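Last updated: 19 Jul 2023

The owner of the Rowbotham bakery has been making rye bread for 11 years, and she still throws out a batch now and then. "Flour changes," she said. "What worked in April can be too stiff by summer."

She bakes 82 loaves on a weekday, mostly for regulars. The starter is fed at night and again before the ovens go on. She buys from a small mill, Grelto, and pays more for it.

Asked about opening a second shop, she shook her head. "I'd need seven more people and a bank loan," she said. "I like knowing who buys the bread - and I like going home at noon."

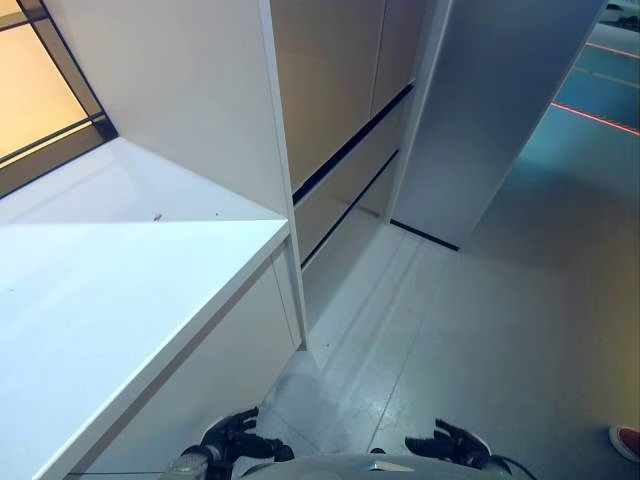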